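Fendument: heating and cooling run logs
Tuesday, October 27, 2026
By Chantal Lavoie

Fendument holds 2383 logged cycles from domestic furnaces and heat pumps in Rullatville, one row per cycle. Columns are start time, run length, fan speed, set point and room temperature. Times are local, including the hour the clocks go back, which you get twice.

Two houses have the thermostat above the cooker. They are flagged `kitchen`, and their owners have been told. 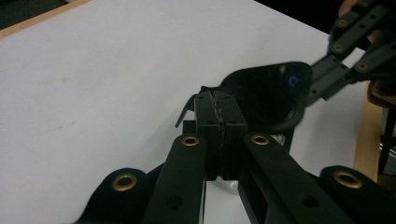
Curved black plastic part held between two fingertip pads.

Room temperatures are in Celsius to one decimal place. The sensors drift by about 2 per cent, always in the direction that flatters the installer. Blank fan speeds mean single-speed blowers, so please stop filling them with zeros, Alasdair.

Files are plain CSV. Corrections go to Javiera Salinas, who will add the December cycles once the Rivadeneira houses return their loggers.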